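Quick one before Branthorpe. How to pack for a two-day club race meeting when you're leaving at 5 and its already late.

**Night before**

- Everything goes on the bed first. Nothing straight into the bag.
- Race suit, gloves, boots, balaclava. License in the helmet bag, always.
- Plain T-shirts for the paddock. Dark or gray, brake dust shows on anything else.

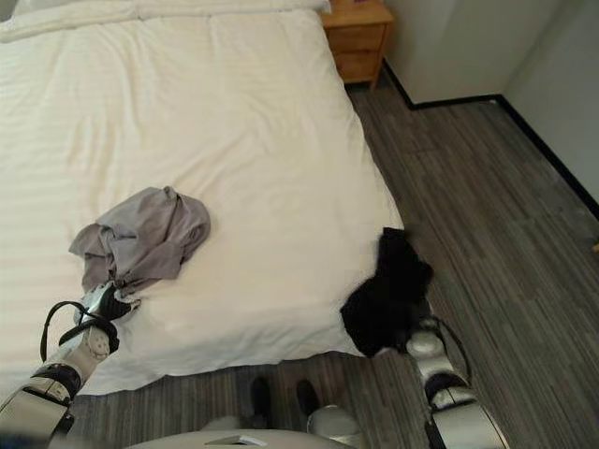

*Gray top on the white duvet.*

**Tire sheet**

Write pressures down cold, before you leave the garage. I start at 22 psi all round and bleed down after the first session. Raluca Jitaru runs hers lower in the wet, ask her, she's quicker than me. Wheel nuts to 63 lb-ft on our car, check your own manual! 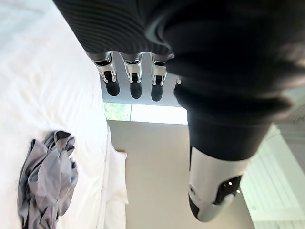
Then fuel. Fill the cans the evening before, the station by the circuit gets a line. Tape your number on each can (mine's 767) or it will walk off down the pit lane.

**Morning**

1. Scrutineering card, pen, cash.
2. Transponder off the charger. I forgot this in December. Never agian.
3. Straps checked twice on the trailer.

Sign-on is at the Runby hut now, not the cafe. Go there first, unload after.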